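Odell Community Water Grant
Progress report to the Shek Fund, second reporting period
Prepared by Jomar Buenaventura, project lead
October 7, 2024

Where we are

The grant pays for drinking water in shared buildings in Odell and Jidton where the old supply lines are not fit to drink from. Most of the work this period went into the Jidton side, which was behind when we last wrote. Twenty of the 26 buildings on the list now have a signed water agreement with the owner. The remaining six are all with the same landlord, Sonetti, and we are waiting on their lawyer.

The sampling schedule is running. Tenants fill a jar in the morning before anyone else has used the line and leave it for pickup by nine. Return rates were poor in the first weeks and got better once we moved the pickup point from the office to the lobby of each building.

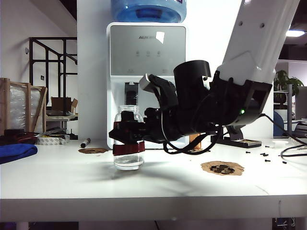

Spending

We have spent a little less than planned. Plumbing came in over budget in Odell, where two risers had to be replaced instead of relined. Printing and translation came in under. We ask to move $2000 from translation to plumbing. Oi-ling Yang has sent the revised budget sheet separately, and the line numbers match the original agreement.

Delivery of bottled water continues in buildings where the pipe work is not finished. The supplier raised the deposit on large jugs without notice. We have paid it under protest and asked for the old rate through the end of the contract. If they refuse, we will rebid that part of the work.

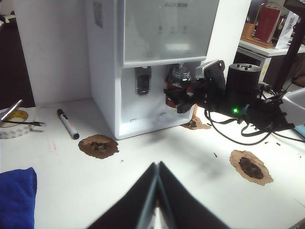 The rebid would take us past the end of this grant year, so we would rather settle it. The present contract has no clause on deposits at all, and we should have caught that before signing. Any new contract will have one.

Problems

Access is still the main one. In the older Jidton buildings the shutoff valves are inside ground floor apartments, and the crew has twice had to leave because no one was home. We now give written notice a week ahead and call the evening before. The second crew started late, and its hours are shown on their own line in the budget sheet.

The lab also changed its report format partway through the period. Oi-ling has re-entered the earlier results by hand so that both sets can be read side by side. Two results had to be thrown out for missing labels, and those apartments will be sampled again. 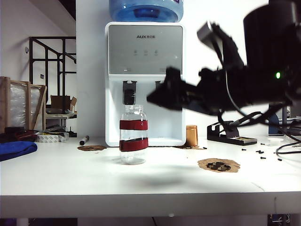

Will the Sonetti buildings be finished within the grant year?

We don't expect all of them to be. If the agreements are signed in October, the crew can start on the smaller buildings right away, but the largest one needs a city permit and we have no date for that.

Next period

Finish pipe work in Odell. Close the deposit question with the supplier. Repeat the two lost samples. Send the Fund copies of the Sonetti agreements as they are signed.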